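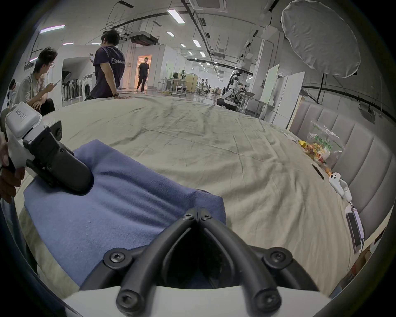 Der Körper sei doch keine Heizung, und einen Thermostat habe darin auch noch niemand gefunden, lautete ein Einwand gegen die vorige Fassung dieses Kapitels. Stimmt, jedenfalls die zweite Hälfte! Wer im Gehirn nach einem Drehknopf mit Skala sucht, sucht vergeblich. Und doch verhält sich der Mensch in vielem so, als wäre irgendwo eine Temperatur eingestellt, und gerade dieser Widerspruch macht das Thema so reizvoll. Wir haben den Einwand deshalb nicht weggeräumt und kommen im Abschnitt über das Fieber auf ihn zurück.

Kapitel 2
Der Wärmehaushalt des Menschen

Sie sitzen vermutlich gerade still und lesen. Trotzdem arbeitet es in Ihnen gewaltig: Leber, Gehirn, Herz und Nieren setzen ohne Pause Energie um, und am Ende wird fast alles davon zu Wärme. In Ruhe liefern diese inneren Organe den größten Teil, obwohl sie nur einen kleinen Teil der Körpermasse ausmachen. Sobald Sie aufspringen und die Treppe hinauflaufen, übernehmen die Muskeln die Führung, und zwar mit großem Abstand. Vom Energieumsatz eines arbeitenden Muskels kommt nur der kleinere Teil als Bewegung heraus, der Rest ist Wärme (ein Ingenieur würde über den Wirkungsgrad vielleicht die Nase rümpfen, ein frierender Mensch freut sich darüber).

Produzierte Wärme muss aber auch wieder hinaus. Vier Wege stehen dafür offen, und es lohnt sich, sie von Anfang an sauber auseinanderzuhalten:

Strahlung: Die Haut gibt Infrarotstrahlung an kühlere Flächen ab, ganz ohne Berührung. Deshalb kann man neben einer kalten Außenwand frösteln, auch wenn die Luft im Zimmer 20 Grad hat.

Leitung: Wärme fließt in alles, was die Haut berührt und kälter ist als sie. Metall fühlt sich kälter an als Holz von gleicher Temperatur, weil es die Wärme schneller abführt.

Konvektion: Bewegte Luft oder bewegtes Wasser trägt die angewärmte Schicht an der Haut davon. Schon ein leichter Wind ändert die Bilanz spürbar.

Verdunstung: Schweiß entzieht der Haut beim Verdunsten Wärme. Ist die Umgebung wärmer als die Haut, bleibt allein dieser Weg übrig. Schweiß, der nur abtropft, kühlt dagegen kaum.

Kern und Schale

Wenn von der Körpertemperatur die Rede ist, meint man fast immer die des Kerns, also des Inneren von Kopf und Rumpf. Haut, Arme und Beine bilden die Schale, und die darf erstaunlich stark schwanken. An einem kalten Morgen zieht sich der warme Bereich weit in den Rumpf zurück, an einem heißen Nachmittag reicht er bis in die Hände.

Besonders schön lässt sich das am Arm studieren. Die tiefen Arterien verlaufen dicht neben Venen, in denen kühles Blut aus der Hand zurückströmt. Auf dem Weg nach unten gibt das arterielle Blut einen Teil seiner Wärme gleich an den venösen Nachbarn ab, sodass sie gar nicht erst bis in die Finger gelangt. Man nennt das Gegenstromaustausch, und wer das Prinzip einmal verstanden hat, entdeckt es überall wieder, in den Beinen von Wasservögeln ebenso wie in technischen Anlagen!
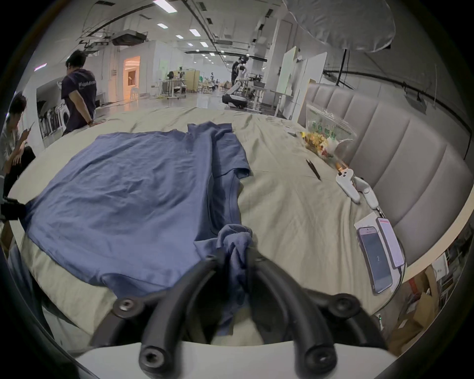

Messen, vergleichen, gegensteuern

Temperaturfühler sitzen in der Haut, im Rückenmark, in den Eingeweiden und im Gehirn selbst. Ihre Meldungen laufen im Hypothalamus zusammen. Wird es zu warm, weiten sich die Hautgefäße und die Schweißdrüsen legen los. Wird es zu kalt, verengen sich die Gefäße, und reicht das nicht aus, beginnt das Muskelzittern. Säuglinge verfügen zusätzlich über reichlich braunes Fettgewebe, das ohne jede Bewegung Wärme erzeugt. Auch Erwachsene besitzen davon noch Reste.

Am wirksamsten ist allerdings etwas sehr Alltägliches: das Verhalten. Wir suchen Schatten, rollen uns zusammen, öffnen ein Fenster oder holen einen Pullover.

Und das Fieber? Zu Beginn eines Infekts friert man, obwohl die Temperatur bereits steigt. Mit dem Bild vom verstellten Sollwert lässt sich das wunderbar erklären. Manche Physiologen bevorzugen eine andere Beschreibung, in der mehrere Regelschleifen mit je eigener Schwelle nebeneinander arbeiten und ein gemeinsamer Sollwert nirgends gespeichert ist. Beide Modelle sagen vieles gleich voraus. Behalten Sie beim Weiterlesen ruhig beide im Kopf.

Versuch zum Einstieg

Sie brauchen ein Hautthermometer (im Begleitkoffer Griltura liegt das Modell Zalum bei), eine Schüssel mit kühlem Wasser und eine Uhr. Planen Sie nahezu 50 Minuten ein.

Messen Sie die Temperatur an beiden Zeigefingern und notieren Sie die Werte. Tauchen Sie dann eine Hand bis zum Gelenk ins Wasser, die andere bleibt trocken auf dem Tisch liegen. Messen Sie an der trockenen Hand in gleichmäßigen Abständen weiter, auch nachdem Sie die andere wieder herausgenommen und abgetrocknet haben. Zeichnen Sie den Verlauf als Kurve und überlegen Sie, bevor Sie umblättern, auf welchem Weg die trockene Hand vom Wasser erfahren haben könnte.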